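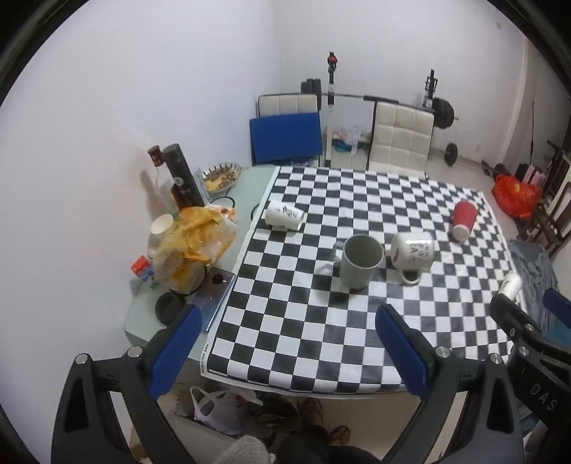
What do you have to agree on before people start recording tasks with hand-held grippers?

Mostly the dull things: how the table is set at the start, what counts as a finished attempt, who may stop a session, and what gets written down when an attempt goes wrong.

# Open day at Murnbridge, May 8, 2025

I went for the talks on house rules and stayed until they were stacking the chairs. Murnbridge doesn't look like much from the road (I walked past the door twice), but inside there was a full programme, a decent lunch and more people who love writing procedures than I've ever met under one roof. I had a wonderful time!

Catrin Rees opened with the rulebook itself. It started in January as a single sheet and has grown to 34 rules, which she put up on the wall one after another on big cards so that we could wander along and argue with them. People did. Rule 6, "one task, one sentence", got the most pencil marks. If the instruction for a task needs a second sentence, it has to be split in two or sent back. So "stand the mugs up" is fine, and "stand the mugs up and put the paper cup at the back unless it's already there" is a sentence in name only.

## The mugs

I spent longest on the cup and mug work, partly because it's the kind of thing I'd have thought needed no rules at all. You have a checkerboard cloth on a table, a gray mug upright, a couple of white mugs with black calligraphy on their sides, a red paper cup on its side as well. Stand them up. How hard can it be?

Well, "upright" has a rule. It means resting on its base and let go of, with both fingers clear. A mug that's still being steadied doesn't count. Handles have a rule too: they should point in different directions from one attempt to the next, and the person setting the cloth mustn't tidy them into a favourite position. Korkor Gbeho, who trains the new recorders, said she can tell who set a table by the handles after a morning of watching, and that she'd like to stop being able to.

Then there's clutter. I had assumed the standard would be a bare table, and I was quite wrong. Their rule divides the table in two:

- the **work area**, meaning the cloth, where only objects named on the task card may be
- the **surround**, meaning everything else, where ordinary things like snacks, cans and lids can stay as they are

Things in the surround may change between sessions and must not change during one. Food isn't banned from the surround, though there was a lively exchange on whether it should be. Vinh Võ wants it kept, as people's real tables have food on them. Somebody from Craddock wanted it gone by the end of the week. I'm with Vinh, for what it's worth, though I'd put the phones in a drawer.

## Failed attempts

This was my favourite session. Josiane Renaud had brought a folder of logs from Wetitz, where they used to delete any attempt in which something was dropped. They now keep them all and tag them, and the tag list is lovely and short: dropped, knocked, wrong object, ran out of time, other. "Other" must come with a line of plain writing. She read us a few and the room was in stitches, particularly at one that just said "sneezed".

The serious point behind it is that a batch of 1000 attempts with no failures in it should make a reviewer suspicious. Murnbridge now asks for the failed ones to be handed in along with the good ones, and the reviewer looks at 50 from every batch, picked by draw. If the reviewer and the recorder disagree on a tag, both tags stay in.

## Hands, feet and stopping

Jarlath Rafferty covered safety, and he was very good at not making it sound like a telling-off. A few things I wrote down:

- Anyone in the room can stop a session, including visitors. The word is "stop", and it doesn't have to be explained until later.
- Fingers stay out from between the gripper fingers, even when it's only being moved to another table.
- Cables go along the back of the table where they can.
- Floor around the recorder's feet is checked before each block, bags especially.
- Footwear is still under discussion. Jarlath wants closed shoes on the list for anything with a heavy or breakable object. Mugs would fall under that, so it'll mean a change of habit for a good many people.

He also wants faces and names kept off the recordings unless the person has signed, and the signed sheet kept apart from the log. Sleeves, legs and feet have their own paragraph in the draft. I asked whether it wasn't easier to treat any part of a person the same way, and he said that's what the next version does.

## Bits and pieces

The task cards are printed by Zirton, and the new ones have a space for the setter's initials. The next stage is 2000 attempts across different homes, with the same cards and no visit beforehand, so the rules will have to stand up without Catrin in the room.

Draft copies of the rulebook were by the door and I took two. If you want the spare, write to me. It has a tea ring on page three and my pencil notes on the handle rule.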